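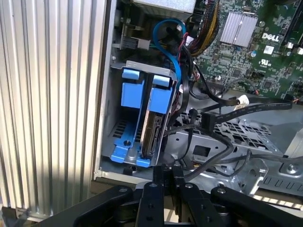

Ilse Sauerland has spent most of October choosing between two pairs of gripper fingers, and she would like it known that she once had hobbies.

"The Havano fingers are wide and grip like a bulldog," she says. "The Clustis ones are narrow and grip like a polite bulldog." Each pair gets 30 attempts at every task on her sheet, with Marek Rusnák keeping score because he has the neater handwriting and, she says, the harder heart.

The score so far favors narrow. Sauerland is reluctant to call it.

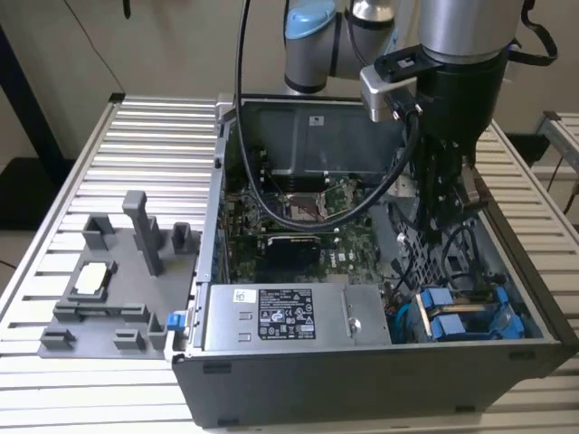

Force was supposed to be the deciding number, and it has decided very little. "People ask how hard it squeezes," Rusnák says. "I ask how it gets in the door." Getting in means going down into the right side of the case, where the blue drive caddies sit, with black cables snaking close by. A finger that looks slim in a catalog, he says, puts on weight at that point.

And the cable on the arm itself? Sauerland sighs. "We moved it 4 times. It has opinions."

She wants a wrist camera comparison next, and has asked Dirk Vogler for the money. He has asked her which fingers won.

"Narrow," says Rusnák.

"Probably narrow," says Sauerland, and goes to run another 30.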